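Samah Kamel: "El infierno me salía demasiado ordenado"

Segunda novela, mismo mundo en ruinas. Samah Kamel publica en abril La puerta de Statmont, continuación de Jeslow, y llega a la entrevista con prisa – tiene galeradas que devolver esa misma tarde. Café solo. Hablamos deprisa.

En Jeslow la ciudad caía en 200 páginas. Aquí ya ha caído. "No quería contar otra vez el derrumbe", dice. "Me interesaba la gente que se queda, la que sigue abriendo la tienda aunque haya demonios en la calle de atras."

La protagonista, Stoica, exorcista sin licencia, 16 años y muy mal genio. ¿Demasiado joven? Kamel se ríe. "Mi editora me lo preguntó tres veces. Con treinta se lo pensaría. Ella no se lo piensa, entra."

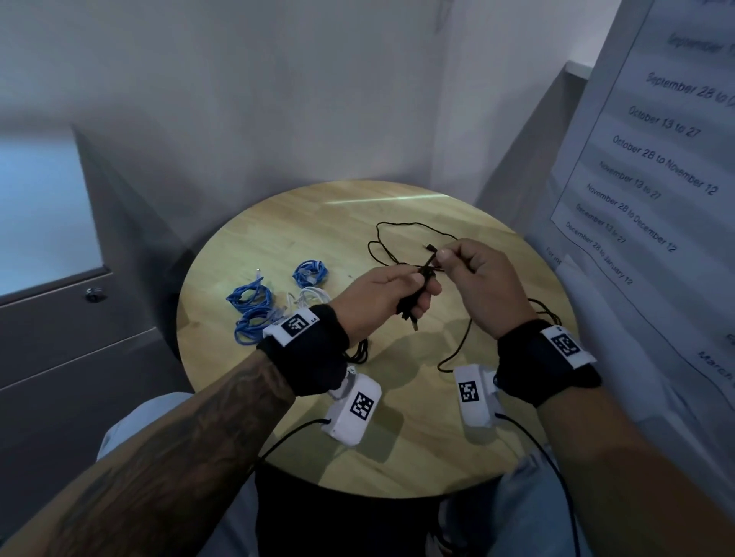
Tres finales y una editora terca

La editora es Nusrat Chowdhury, de Windis. Leyó el primer borrador y tachó el final entero. Luego el segundo. "Me mandó una nota de dos líneas: el diablo habla mucho. Tenía razón, claro. Le quité casi todo el diálogo y por fin daba miedo."

Del tercero no suelta prenda. Sólo que Stoica no vuelve sola, y que hay una muerte que algunos lectores no le van a perdonar. "Ya me escriben enfadados y todavía no lo han leido."

Sobre el género, pocas ganas de teorizar. Le gustan los monstruos, las peleas largas, los chistes en mal momento. Escribe de noche, unas tres horas, sin esquema. "El esquema lo hago después, para ver qué he roto."
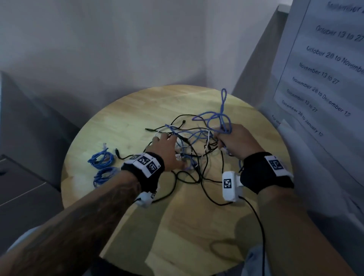

Cables azules y negros sobre la mesa redonda.

¿Habrá tercera parte? Sí, ya tiene título, no lo dice. Windis la quiere pronto. Kamel, menos. "Primero duermo. Luego vuelvo al infierno."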